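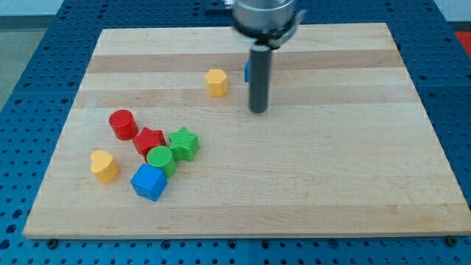

When does the restored print of Gelamance open at the Steleo? The first screening is Tuesday at 7:30 p.m. in the main auditorium.

2/ Gelamance runs 113 minutes and will be shown without an intermission. Doors open at 7:00 p.m. Late seating is limited to the balcony.

3/ The Tiongson Film Archive has supplied the new print. Dialogue is in the original language with English subtitles.

4/ The Steleo has set aside 100 seats for members. Unclaimed member seats are released to the public at 6:00 p.m. on the day.

5/ Fosteck, the short film by the same director, precedes the feature at the matinee only. Tickets for the matinee are sold separately.

Last updated: Tuesday, 10:15 a.m.

Print | E-mail

Recent items
Steleo spring season: full schedule
Member booking terms
Notes on Fosteck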